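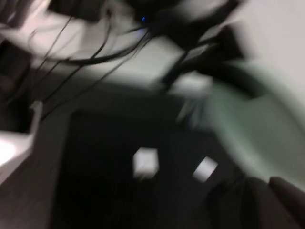 Thin black cables over a pale surface

Cable clutter is my name for the knot of cords that grows behind any desk, and I've been reading up on it for years (my poor family!). Mine started with 2 phone chargers and a lamp, and then it just kept going. People usually tame it with ties, sleeves or a tray screwed under the desktop. I like cloth ties best, as they open again when you swap a printer. Leen Kassab's little guide from Gundbridge says to label both ends of every cord before bundling, and I wish I'd read that before I unplugged the freezer.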